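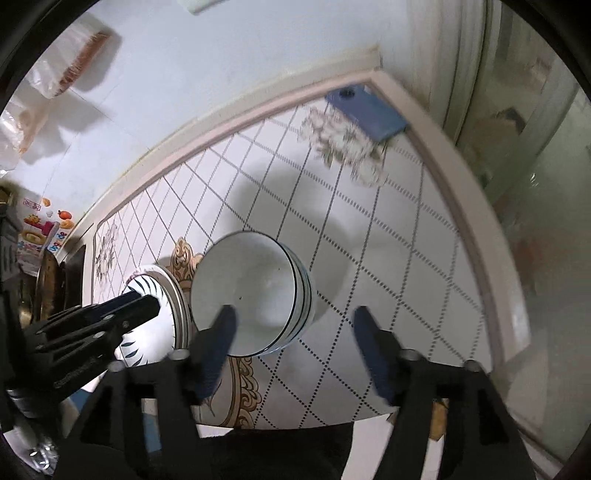

Chapter 7
A Visit to the Workshop: Watching People Teach a Gripper

In this chapter we leave the classroom and go to an open day. The company is called Dramisar, and it prepares recordings of everyday work for people who build robot hands. Our class went there on October 27, 2026, together with our laboratory teacher, Lucyna Piątek.

The demonstration that students remembered best was also the simplest one. It was done at a tiled counter with ordinary dishes. A person holds the gripper in the hand, opens its two fingers over a stack of bowls, and tries to take hold of the rim. There is no motor program to write before this. The person does the task, and the recording keeps how it was done.

Look at the position of the fingers in the photograph. One is resting on the near rim of the bowls, and the other stands apart on the right side, so the stack is between them. We will call this position the straddle. It comes before the grasp, and in Section 7.2 you will learn why a small mistake in it can become a large mistake later.

Urszula Kaczmarczyk, who led the demonstration, gave us the numbers from her own notebook. On the day before our visit, her group made 251 recordings with dishes. Of these, 131 were accepted at once and 107 were sent for a second check. The rest were removed. The students asked many questions about the second check, and we return to it in Section 7.4.

Before you read further, please prepare the following:

- your notes from Chapter 6 on friction and contact
- a stack of bowls that you are allowed to drop
- kitchen tongs, or any other tool with two fingers

Words for this chapter: straddle, grasp, rim contact, nested objects, release.

7.1 Before the Fingers Close

Put your bowls on a table and hold the tongs over them, open. Do not close them yet. Move your wrist slowly to the left and to the right for 10 seconds, and write down when the first finger touches the rim.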